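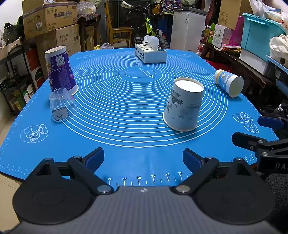 Gobelets retournés sur un tapis de pâtisserie bleu, la pince au premier plan.

Astuces d'atelier : régler le logiciel d'une pince pour ranger des gobelets

Ces notes sont pour les personnes qui programment une petite pince à la maison ou dans un atelier et qui veulent lui faire ramasser de la vaisselle légère. Je travaille avec Grumis pour la planification et avec Fusent pour la perception, mais les conseils restent valables avec d'autres outils. J'ai commencé en novembre et j'ai fait beaucoup d'erreurs, je vous donne donc surtout ce qui m'a fait gagner du temps.

Le tapis comme repère

Un tapis de pâtisserie en silicone avec des cercles et une règle imprimée est très pratique. Les graduations du bord permettent de vérifier l'échelle : on choisit deux chiffres éloignés, on demande au logiciel la distance qu'il mesure entre eux, et on compare. Chez moi, l'écart acceptable est de 2 millimètres. Au-dessus, je refais l'étalonnage avant toute autre chose.

Attention aux dessins. Les petits pains tracés en blanc sur le fond bleu peuvent être pris pour des objets si la détection utilise seulement la couleur. Ajoutez un seuil de hauteur : tout ce qui dépasse le tapis de moins de 4 millimètres est ignoré. Vérifiez quand même que le tapis est bien à plat, une bosse suffit à tromper ce filtre.

Le gobelet transparent

Le plastique clair est le plus difficile. Le capteur de profondeur voit souvent à travers et donne la distance du tapis. Si le gobelet porte une étiquette, servez-vous d'elle comme point de départ, puis cherchez le contour du bord dans l'image en couleur. Je demande à Fusent de garder les deux résultats séparés et de signaler quand ils ne sont pas d'accord. C'est mieux qu'une moyenne, qui met parfois la prise dans le vide.

Un gobelet debout, un gobelet couché

Un gobelet retourné est plus large en bas qu'en haut. Quand les doigts serrent trop près du fond, qui se trouve alors en haut, ils glissent vers le haut et la pince se ferme sur rien. Descendez le point de prise vers le milieu de la paroi.

Pour un gobelet couché sur le côté, il faut d'abord connaître la direction de l'ouverture. Écrivez une règle séparée pour ce cas - j'ai essayé longtemps de tout mettre dans la même fonction et c'était une mauvaise idée. L'axe du gobelet doit être enregistré avec un sens, sinon le planificateur le repose à l'envers une fois sur deux.

Un gobelet penché n'est ni l'un ni l'autre. Je laisse le programme calculer l'inclinaison, et si elle dépasse 12 degrés, il utilise la règle des objets couchés.

Les motifs imprimés

Les bateaux, les maisons dessinées ou un code QR aident à reconnaître un modèle de gobelet. Par contre, ils ne doivent pas servir à calculer la position sans contrôle, car le dessin tourne autour de la paroi et le centre de l'image n'est pas le centre de l'objet.

Ce qui ne doit pas être touché

Une boîte de mouchoirs au bout de la table est un bon exercice. Déclarez-la comme obstacle, avec le mouchoir qui sort au-dessus. Ce mouchoir change de forme et le modèle en boîte simple est trop bas. J'ajoute une marge en hauteur, et je la mets dans un fichier à part pour pouvoir la modifier sans relancer tout le programme.

Il faut aussi limiter la zone de travail au tapis. Derrière ma table il y a des cartons, un vélo, un congélateur, et la première version trouvait des « gobelets » parmi les bouteilles posées sur les cartons. Une limite en quatre points a réglé le problème.

Garder une trace

Enregistrez chaque essai avec la version du logiciel et les réglages utilisés. Mon dossier Gornatano contient 563 essais, et les plus utiles sont les échecs, à condition d'avoir noté la cause tout de suite. Un mot suffit : « glissé », « non vu », « renversé ». Pour rejouer un essai, j'utilise le petit visualiseur Osman, réglé au ralenti sur la fermeture des doigts.

Ne changez qu'un réglage à la fois. Si vous modifiez la force de serrage et la vitesse le même soir, vous ne saurez pas laquelle des deux écrase le papier.

Page revue en février 2024.

Contact | © Astuces d'atelier | Haut de page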